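Bakilana on teaching a gripper when to stop looking

Caught Musyoka Bakilana between runs, a little after 4 in the afternoon, coffee going cold on top of a control box. He had maybe half an hour. We got through most of what I wanted.

Quick background. Bakilana works at Ezeani, a small lab, and the project is called Plisard. It's a method for guiding a robot hand over the last stretch before it touches something, using only the little camera at the wrist. No overhead camera, no map of the table. The paper went up in January and people have been arguing with it since.

So what's new in it?

"The stopping," he says. "Everybody has a policy that moves. Ours also says, I don't know enough from this view, back up." The network puts out two things at every step, a motion and a score. Score drops too low, the arm retreats a little and tries a different angle. Simple idea. He's a bit embarrassed by how simple.

The trouble was where to get the score from. First version, they asked the network to guess its own error. Didn't work. "It was confident about everything. It was most confident when it was completely lost." He laughs about it now but that was a whole spring gone.

What they do now is compare. Take the current view, take a short run of views just before it, and ask wether they could be told apart if the hand had moved a different way. If every possible move would give you nearly the same picture, the view is useless for steering and the score goes down. He calls this the sameness test. The paper calls it something longer.

I asked for numbers. They trained on 17 tasks and held out nine. On the held-out ones the old version finished 9 runs out of 16 in the benchmark set, the new one 14. Same arm, same fingers, same starting positions. He's careful about it. "Sixteen is small. I'd like people to stop quoting it at me like it's a law." They're working on a bigger set with Lenlow, who run the second arm.

Any tasks where it got worse? Yes, and he brings them up before I finish asking. Anything where the hand has to stay very close for a long time. Sliding a flat part along a wall, for one. The score stays low the whole way, the arm keeps backing off, and a job that should be quick turns into a dance. "It's polite. It's too polite." They tried lowering the threshold by hand for those and it helped but he doesn't like it. Feels like cheating. A threshold you pick by hand is a thing you will pick wrong next week.

Which gets to the part I really came for, the blank views. Big plain surfaces, close up, no print on them, no screws, nothing to hold on to. Most groups throw those out of the training data. Bakilana kept them, on purpose, and weighted them up.

"People look at that and say there's no information. There's a little. You get the grain of the surface. You get an edge if you're lucky, a groove, a place where the tone changes. And you always get your own fingers."
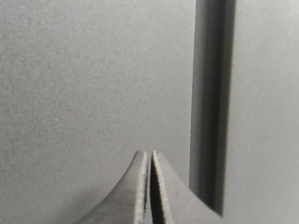 The fingers turned out to matter more than anyone in the group expected. When they masked them out of the training images, the score got noticeably worse at telling a plain surface from a blurry one. His guess is that the network uses them as a kind of ruler, a thing it knows the size of. Only a guess. They have an experiment half set up at Trindamska, where they borrow bench time, with a second pair of fingers in a different shape. If he's right the score should fall apart on the new pair and come back after a short retrain. If he's wrong, well, he has a few other guesses, none of which he'd let me write down.

Reviewers gave them a hard time over the blank views. One wanted them taken out and the tables redone. They redid the tables both ways and put both in the appendix. Without the blank views the policy still moves fine, it just stops knowing when it's lost. "So you're back to confident," he says. "Confident and lost."

Does he think the sameness test will hold up outside a lab? Long pause. He thinks the idea will. The code, no. It's slow, it keeps too many old views in memory, and somebody needs to rewrite the part that picks the retreat angle, which right now is close to random. He'd rather it was someone else. He has the sliding tasks to fix first.

Somebody called from the other bench at that point, the next run was ready. He took the coffee with him, then came back for his notebook. Code release is planned once the retreat part is cleaned up, no date on it yet.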